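Walkthrough before recording, Plorier store aisle, bottle pickup task. Checked by Rodica Sârbu, 7:30 start.

**Floor and aisle**

- [x] Tiles dry, no broken glass
- [ ] Cables clear of the walking path — white cable still runs out from under the shelving. Tape it down before the next block.
- [x] Shelf number labels left in place

**Wearer**

- [x] Closed shoes with grip
- [x] Head strap snug, no pressure marks
- [x] Both hands free at start of episode

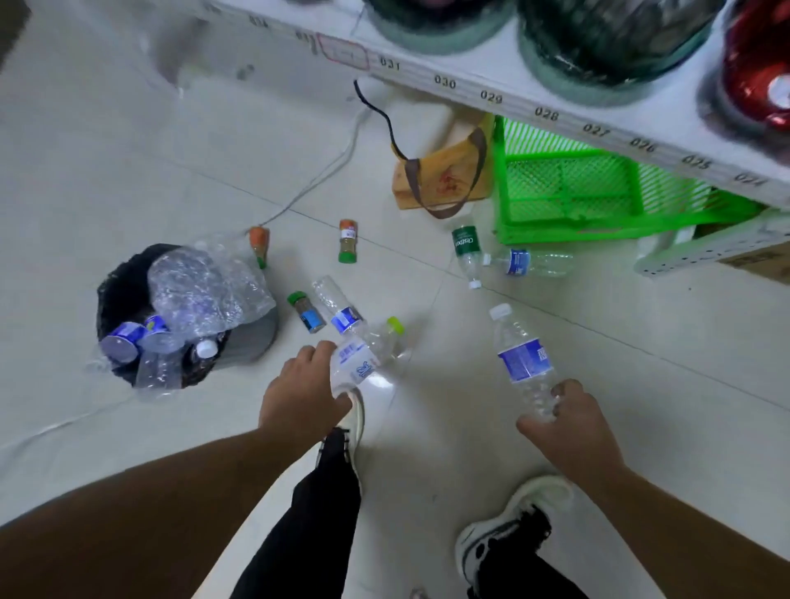 - [x] Wearer bends at the knees. Vichien Chareonsuk reminded twice, fine after that.
- [ ] Break every 30 minutes — first one was late. Set a timer.

**Bin and props**

- [x] Bottles rinsed, no sharp edges
- [ ] Bin emptied before it heaps over the rim. If it does, stop the episode and mark it "overfull". Don't delete it, Phromma wants those for training.
- [x] Spare bin liners on hand

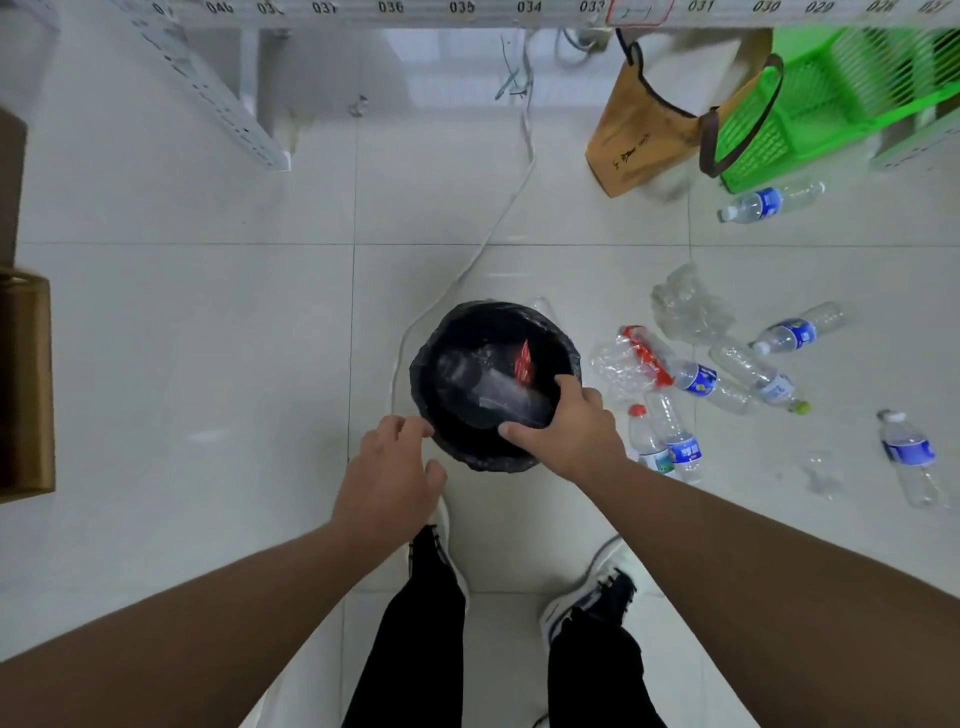
- [x] Bottles spread by hand between episodes, new layout each time
- [x] Hands in view for pickup and drop

**Data**

- [x] Disk space checked, 216 episodes planned
- [ ] Failed grasps tagged — 6 missing a tag, Vichien to fix

Cable and timer must be closed out before we record again.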